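Turndale Community Hall – Monthly Safety Walkround
April sheet, comments typed up after

Done between 7.40am and 9.15am, before playgroup came in. OK = fine, ATT = needs attention, FAIL = out of use till sorted. Last month's numbers kept so the sheets match up.

1. Front entrance and porch
Door closer – OK. Bit fierce still, but closes.
Mat – ATT. Corner curling again. Taped down for now, wants replacing.
Ramp handrail – OK, solid.
Porch light – FAIL. Bulb changed, still nothing. Electrician to look at fitting.

2. Main hall
Floor – OK mostly. Two blocks lifting near the stage steps, same ones as March. Glue in the cupboard has gone hard.
Fire exit left – OK, opens first push.
Fire exit right – ATT. Chair trolley parked across it AGAIN. Moved it. Yellow lines on the floor might help, paint left over from car park.
Stacking chairs – 228 on the list, did not count. Four with split seats taken out and labelled.
Folding tables – ATT. One of the long ones has a leg catch that doesn't lock. Red tag on, please don't take the tag off and use it anyway.
Curtains – OK. Flame label still readable on all but the end pair.

3. Kitchen
Fire blanket – OK, on hook, tapes hanging free.
Extinguisher – OK, pin in, needle in the green. Service due end of summer.
Ferberg oven – ATT. Door seal perished along the bottom. Works, but the front gets very hot. Notice put up at child height and adult height.
Fridge – 5 degrees at 8.05. Borderline. Turned down a notch, check again before the lunch club.
Hot tap – 50 degrees at the sink after one minute. Warning sticker has peeled, new one needed.
First aid box – ATT. No blue plasters, eye wash out of date. Rest OK.
Knives – OK, in the locked drawer. Key where it should be for once.

4. Toilets and changing
Alarm cord in accessible loo – OK, tested, sounds in corridor. Cord was tied up out of reach, untied it. It has to hang to the floor!!
Baby change strap – FAIL. Buckle cracked. Unit folded up and taped shut.
Ladies lock, middle cubicle – OK since the repair.
Floor drain – smell. Poured water down, see if it comes back. 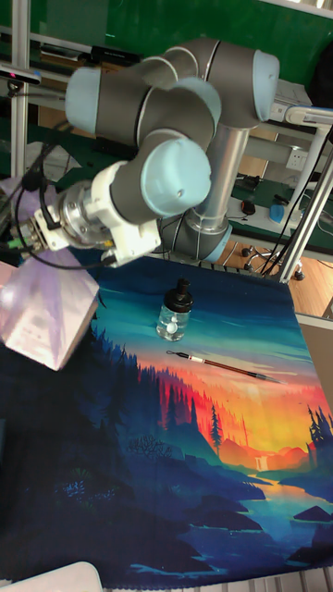
5. Electrics
Emergency lights – all came on when tested. The one over the back stairs went dim after ten minutes, battery on the way out I think. ATT.
Portable appliance labels – OK apart from the tea urn and one extension reel, both run out last month. Urn unplugged.
Extension leads – ATT. One plugged into another behind the piano. Seperated them. If there aren't enough sockets say so and we'll look at getting one put in.
Fuse board cupboard – OK, clear. Somebody had been keeping bunting in there, now in the loft box.

6. Store room and cleaning cupboard
Birex – OK, bottles upright, lids on, on the low shelf. Data sheet missing from the folder, print another.
Bleach – moved away from the limescale stuff. Keep them apart please.
Shelving – ATT. Top bracket pulling out of the wall on the right. Heavy boxes brought down. Nothing above shoulder hieght until it's fixed.
Stepladder – OK, feet good, label on.
Toledo scales (old platform ones) – in the way of the door. Do we still want these? Pushed against the back wall.

7. Outside
Bins – OK, lids shut, well away from the wall.
Gutter – dripping over the side path, will be slippy first frost. ATT.
Gas meter cupboard – OK, locked.
Car park – pothole by the gate bigger. Cone in it.
Fence – one panel loose behind the shed, wire holding it.

Costs so far
Gutter and bracket quoted together at £284. Porch light not priced. New oven £759 if the seal can't be got, try for the seal first.

To do before next sheet
Baby change buckle or whole unit
Porch light
Plasters, eye wash, hot water sticker
Urn and reel tested
Stairs light battery
Floor glue

Fire log signed. Alarm tested from point 3, heard in all rooms. Next time use point 4.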